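5 Showing the arm a task

Section 4 must be complete before you start. If the wrist camera has been removed or knocked since the last camera check, repeat step 4.6 first.

5.1 What you will record

A task in Promirow is made up of demonstrations. One demonstration is one complete run of the job, driven by a person with the Vereseo hand controller while the arm follows. Promirow stores the arm position, the opening of the gripper fingers and the wrist camera view together, on the same clock.

The example used through this section is the bench task supplied with the training licence, called PC parts. It has two jobs:

Job A – take the processor from the fixture panel and carry it to the socket on the motherboard.
Job B – take a memory module from the fixture panel and seat it in a memory slot.

Record the two jobs as separate tasks. Do not run them together in a single demonstration, even if you intend the arm to do both in the end. They are joined later, in section 7.

The parts may be scrap, but they must be the right size and have undamaged edges.

5.2 Before you begin

1. Switch off the computer case at the wall and remove its mains lead. The board is never powered during this task.
2. Clip any cable that can swing into the case to the case wall. Power wires that lie flat against the edge of the board can stay where they are.
3. Fix the case to the bench with the two Desjardins clamps. Push it firmly by hand. If it moves, tighten the clamps again.
4. Place the processor and the memory module in the fixture panel.
5. Put on the wrist strap and connect it to the earth point on the bench.
6. Turn the key on the control box to TEACH. The lamp on the box goes amber.
7. On the Promirow screen, choose Tasks, then New, and type a name. Names may contain letters, numbers and hyphens.
8. Choose Camera and check that both fingertips can be seen in the wrist view. Wipe the lens with a dry cloth if the view is hazy.

CAUTION: In TEACH the arm follows your hand at up to the set speed limit. Keep your free hand, and anyone else's, out of the case while the grip switch is held.

CAUTION: Do not lift the processor by its corners or let the gripper fingers touch the underside.

Note: The arm will not leave the rest position if the joint temperature warning is showing. Wait for it to clear. There is no way to override it from the screen.

5.3 Using the hand controller

The controller has a grip switch, a trigger and a thumb wheel.

Grip switch. Hold it to connect your hand to the arm. Let go and the arm stops and holds its position. You can then move your hand to a more comfortable place and hold the switch again. This is called re-gripping. You may re-grip as often as you like during a demonstration; the pauses are trimmed out when the file is saved.

Trigger. Closes the fingers. The further you pull, the more they close. They stop at the force limit set on the Gripper page. For the processor use the limit marked Light. For memory modules use Medium.

Thumb wheel. Changes the scale between your hand and the arm. At full scale the arm moves as far as your hand does. At quarter scale it moves a quarter as far. Use full scale to cross between the fixture panel and the case, and quarter scale for anything inside the case.

Practise for a few minutes with recording off. Most people over-correct at first, mainly in rotation. If the arm seems to twist away from you, let go, straighten your wrist and re-grip.

5.4 Where to look

Work from the wrist view, with the bench view open in the small window. The wrist camera sees the job from behind the gripper, at a steep angle, so parts and slots run diagonally across the screen. This is normal and should not be corrected by rotating the camera. The learned task will use the same view you do. If you find yourself leaning over to look into the case directly, stop and re-grip; a demonstration guided by something the camera cannot see is of little use for training. 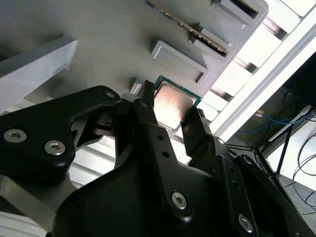
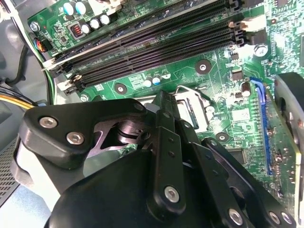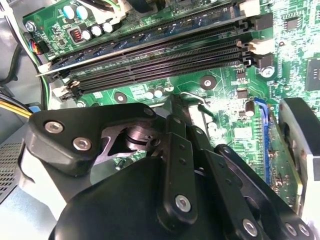 Figure 5-1. Wrist camera views, PC parts task. First: processor between the fingertips at the fixture panel. Second: over the motherboard, four memory slots in view. Third: over the motherboard, memory module in the uppermost slot.

Use the same landmarks every time you approach the board. The memory slots are the easiest to find, and the long blue expansion slot tells you which way round you are. The gripper covers a good part of the lower view, and its links may hide some of the processor socket. Line up with the slots first, then move across.

5.5 Recording Job A (processor)

1. Press Record. A red border appears on the screen.
2. Hold the grip switch and move from the rest position to the fixture panel at full scale.
3. Stop a short distance from the processor. Turn the thumb wheel to quarter scale.
4. Bring the fingers in on either side of the processor, with the tips open.
5. Squeeze the trigger slowly until the force bar on the screen turns green.
6. Draw the processor straight out of its place. Do not tilt it until it is clear of the panel.
7. Return to full scale and carry the processor to the case. Keep it level.
8. At the edge of the case, go back to quarter scale.
9. Line up over the socket and lower the processor until it rests. Do not press.
10. Release the trigger fully, wait for the fingers to open, and draw back.
11. Return to the rest position and press Stop.

The socket lever must be up before you start. Lowering it is not part of the job and is done by hand afterwards.

5.6 Recording Job B (memory module)

1. Open the latches of the slot you are going to use.
2. Press Record and move to the memory module in the fixture panel.
3. Grip the module by its faces, near the middle of its length.
4. Draw it out along the line of the housing. If the force bar goes red, you are pulling at an angle. Ease off, straighten and try again. There is no need to restart.
5. Carry the module to the case and turn it to match the line of the slots.
6. Touch the edge of the module lightly to the slot and feel for the notch. The controller buzzes on contact.
7. Press down evenly. Stop when the force bar reaches the second mark.
8. Release, draw back, return to the rest position and press Stop.
9. Check by hand that the module is fully down. The screen cannot tell you this.

Note: Always use the same slot within one task. If you want the arm to fill a different slot, make a new task for it.

5.7 Keeping or discarding a demonstration

After Stop you are asked to choose Keep, Keep with note, or Discard.

Keep a demonstration if the part ended up where it should, even if you were slow. Small corrections are useful, as they show the arm how to recover. Discard it if you dropped the part, touched the board with the gripper body, or had to use your other hand.

Use Keep with note if you are unsure. Notes can be searched from the Tasks page. Please write something another person can act on, such as "gripped low, module slightly turned", and avoid "bad".

Record at least 53 kept demonstrations for each job before you start training. More than one person should take part if possible. At the Warkeo bench, Vlasta Hrubý and Sachiko Ueda each recorded half of the supplied set, and the difference in their approach to the socket made the trained task less fussy about where the case was placed.

Move the case slightly between demonstrations – up to a finger's width in any direction – and clamp it again each time. Do not move the fixture panel.

5.8 Between demonstrations

1. Turn the key to HOLD.
2. Put the part back in the fixture panel by hand.
3. Look at the contacts on the memory module. Replace it if they are scratched through.
4. Look at the finger tips. Brush out any dust between the teeth.
5. Check the hex screws on the gripper links at the start of each session. They should not turn under finger pressure.
6. Turn the key back to TEACH.

Take a break when you notice that you are re-gripping more than you were at the start.

5.9 Messages you may see

Hand lost. The controller has gone out of range of its base. Let go of the grip switch, move closer and re-grip. The demonstration can be kept.

Scale changed while moving. The thumb wheel was turned with the grip switch held. The arm stops. Let go, set the scale, re-grip. The demonstration can be kept.

Force limit. The fingers or the arm met more resistance than the limit allows. Back away in the direction you came from. If the message returns in the same place, discard and check that the part is seated squarely in the fixture.

Code 61. The wrist camera dropped images during recording. The demonstration is discarded without asking. Check the camera lead where it passes the last joint, then restart the camera from the Camera page.

Code 3335. The disk is nearly full. Finish the current demonstration, then export or delete old tasks.

5.10 Saving the task

1. Choose Tasks, select the task and choose Close set.
2. Enter the name of each person who recorded.
3. Choose Export and select the drive.
4. Wait for the word Verified before removing the drive.

A closed set can be opened again, but any training already started from it has to be run again from the beginning. Training is covered in section 6.

Section revised 28 Oct 2023. Replaces the sheet headed "Teaching by hand controller".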